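Teaching the planner to wait

4 min read
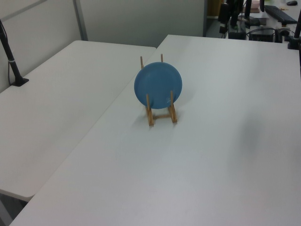 A blue plate in its wooden stand, on the table used for the planner tests.

The team at Jorner writes motion planning software, and the plate task is the one they speak of most. The lead developer of the planner, called Mistia, met me at their office in Dalla and asked me not to print a name.

"People think the difficult part is to hold the plate," the developer told me. "For us the difficult part is the last 2 centimeters before it stands. The pegs are thin, and the camera is not always sure where they are."

The first version computed one full path and followed it to the end. In simulation it made almost 2000 placements without a problem. On the real table, the developer said, the result was much worse, and the team spent several weeks looking for a mistake in the wrong module.

"We blamed the perception. But the pose was good enough. The planner did not ask for it again when it came close."

Now Mistia stops for 90 milliseconds above the stand, takes a new estimate of the pose and plans only the final part. The log viewer, made together with Rolland, shows both estimates side by side. I was shown run 223, where they differed by the width of a peg.

I asked if the pause can be removed later. "Maybe in June we try it," the developer said. "I would like first to understand why the tilt of the plate is estimated worse than its position."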